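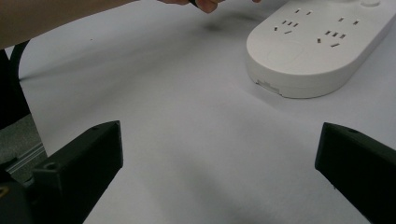
White power strip on the table, two outlet groups.

2018-12-17
From: Chidubem Abubakar

Valter, all,

White, rounded end, two groups of slots showing and a small round button on top. The groups take two-pin and three-pin so we don't need the bag of adapters again. Please no more of the old gray ones, the sockets on those are worn and plugs fall out if you bump the table.

Valter Strömberg wrote:
> Who is bringing power for the Brakgate repair evening? Last time
> we had 14 people and 3 strips and one of those was dead. I can
> bring 2 but the cords are short. Also is the Cavano label printer
> coming, it needs its own outlet – it trips if it shares with the
> kettle.
> Valter

To answer – I have 3 of the white ones, long cords. With your 2 that shoud do it for 8 tables if people share. Label printer yes, put it by the door, kettle goes in the kitchen this time.

Couple things:

Don't plug one strip into another. I know we did it in November. Not again.

Tape the cords down where people walk. I have tape, half a roll, somebody bring more.

Write your name on the bottom of your strip. Not on the top, the marker never comes off.

Soldering irons on the wall side. Lamps anywhere.

Still need somebody to pick up the Adugna box from the store room, its heavy. Reply to the list pls, not just to me – I'm on the road til tonight.

Chidubem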